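Kapitel 7
Kleinteile lagern: Sichtlagerkästen am Arbeitsplatz
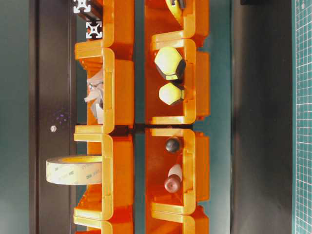 7.1 Worum es in diesem Kapitel geht

In fast jeder Werkstatt gibt es eine Stelle, an der sich Dinge sammeln, die keinen festen Platz haben. Klebeband, Reste von Profilen, Tüten mit Schrauben, ein Lappen. In Kapitel 6 wurde der Materialfluss zwischen Wareneingang und Hauptlager behandelt. Jetzt geht es um die letzten zwei Meter, also um den Vorrat, der unmittelbar am Arbeitsplatz steht und während der Arbeit mit einer Hand erreichbar sein soll.

Das übliche Mittel dafür ist der Sichtlagerkasten. Er ist vorne offen, hat eine Griff- oder Abschlusslippe und lässt sich mit anderen Kästen derselben Bauart verbinden. Orange Stapelkästen aus Kunststoff wie in der Abbildung am Kapitelanfang stehen in zwei Spalten nebeneinander. Eine Rolle doppelseitiges Klebeband ragt dort deutlich über die Lippe ihres Kastens hinaus. Auf diesen Punkt kommt Abschnitt 7.4 zurück, wenn die Wahl der Kastengröße besprochen wird.

Nach der Bearbeitung dieses Kapitels sollten Sie

-- die Bauteile eines Sichtlagerkastens benennen können,
-- für ein gegebenes Teil eine passende Kastengröße auswählen,
-- eine Belegung für einen Arbeitsplatz planen und beschriften,
-- den Unterschied zwischen Verbrauchsmaterial und Restmaterial erklären.

7.2 Ein Fall aus der Praxis

Die Firma Pivenmont fertigt Vorrichtungen in kleinen Stückzahlen. Im August nahm die Lagerleiterin Rhea Mangubat den Bestand an den Montageplätzen auf. In den Kästen lagen 635 Einzelpositionen, davon waren 241 in keiner Liste geführt. Bei 182 Positionen war den Monteuren nicht bekannt, wer sie abgelegt hatte und wofür sie gebraucht wurden.

Der Fehler lag in der Belegung. Die Kästen waren nach Größe gekauft und nach Bedarf gefüllt worden. Wer etwas abzulegen hatte, nahm den nächsten freien Kasten. Auf diese Weise kamen Verpackungsreste, angebrochene Rollen und neue Teile nebeneinander zu liegen, und nachbestellt wurde auch dann, wenn noch Material vorhanden war.

Benjie Tiongson aus der Montage schlug vor, jedem Kasten genau eine Materialart zuzuweisen und für Reste eine eigene Reihe einzurichten. Der Vorschlag wurde zunächst am Platz Umodham erprobt, dann in der ganzen Halle. Die Einzelheiten finden Sie in Abschnitt 7.5, einschließlich der Einwände, die es dagegen gab.

7.3 Grundbegriffe

Sichtlagerkasten: Behälter mit offener oder abgesenkter Vorderseite, dessen Inhalt ohne Herausnehmen erkennbar ist.

Lippe: verdickter vorderer Rand. Sie hält den Inhalt zurück und dient bei vielen Bauarten als Griff.

Überstand: der Teil eines Gegenstands, der über die Lippe hinausreicht. Ein Überstand ist am Rand eines Verkehrswegs unzulässig -- an einer Wandreihe kann er geduldet werden, wenn der Griffraum frei bleibt.

Restmaterial: angebrochenes oder abgeschnittenes Material, das noch verwendbar ist. Es wird getrennt vom Neumaterial geführt.

Aufgabe zur Vorbereitung: Wählen Sie eine Kastenreihe in Ihrem Betrieb und notieren Sie für jeden Kasten Inhalt, Beschriftung und Überstand. Bringen Sie die Liste zur nächsten Unterrichtseinheit mit.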